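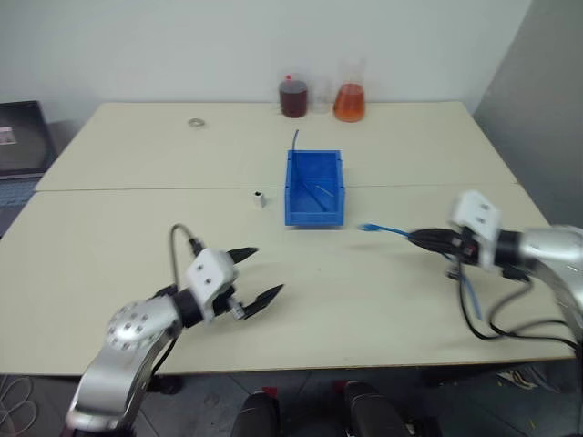
Travham College Department of Animal Science

Feature | February 21, 2018

Old Cats and the Water Bowl

By Tamara Onu

Most cat owners can tell you what their cat eats. Far fewer can tell you what it drinks. A bowl gets filled in the morning, topped up at night, and that is the end of it until the cat gets old and a vet starts asking questions.

Cats came from dry country, and their bodies still work that way. They make strong urine and get by on less water than a dog of the same size would need. Much of what they took in used to come from prey. A cat that lives on kibble has to make up the difference at the bowl, and many never quite do.

In a young cat this may cause no trouble. In an older one the kidneys often start to lose ground, and when they do, they stop holding water back. The cat drinks more and still runs short. Owners tend to notice the litter box first. The clumps are bigger, and the bag of litter is gone a week early.

I came to the subject through my own cat, Fellus, a gray male who was 14 when he took to sitting in the bathroom sink. I thought he liked the cool porcelain. He was waiting for the tap to drip. A blood test showed early kidney disease, and the vet in Sirkness sent us home with a change of diet and a sheet of paper to write on.

The sheet was the useful part. Every morning I poured 235 milliliters into his bowl, and the next morning I measured what was left. I kept a second bowl where he could not reach it, to see how much dried up overnight. It was less than I expected, except when the heat was on. After 2 weeks I had a number to take back to the clinic, and it told the vet more than "he seems thirsty" had.

Anyone can do this with a kitchen measuring cup. In a house with several cats, the total is still worth writing down. If it climbs and stays up, call the vet. Never hold water back from a cat that is drinking a lot.

Getting a cat to take more is mostly a matter of food. Canned food is close to 80 percent water, and a spoonful of warm water stirred in goes unnoticed by most cats. Wide, shallow bowls suit some of them better than deep ones. Moving the water away from the food dish helps in some homes and makes no difference in others. Fountains are the same. The Tănase family, who live across the road from me, bought one for their two Siamese. One uses it and the other drinks from the dog's bucket in the yard.

Fellus is 16 now and weighs what he did last March. He eats canned food twice a day, and I still measure the bowl. He has gone back to the sink a few times, and I let the tap run for him.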